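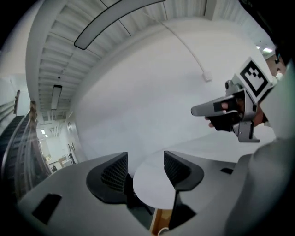
Flicker in LED strip lights, continued

The driver swap I described in November did not fix the stroboscopic effect on the drill press. Ripple on the output was lower, but a spinning chuck still showed ghost positions at certain speeds.

I borrowed a photodiode and scope from Hatem Kabbaj and measured again. At full output the light is nearly steady. At 50 percent it switches fully off and on at 1000 Hz, so the dimmer is plain PWM and the driver had little to do with it.

Options, in order of cost:

Run at full output and remove 4 of the LED strips.
Fit a constant-current dimming driver. Stivow sells one, 15 watts per channel.
Put a large capacitor across the output. Malachy Doherty suggested this in the comments. It upsets the current sensing on my unit and I don't recommend it.

I went with the first. Scope traces will go up when I find the cable.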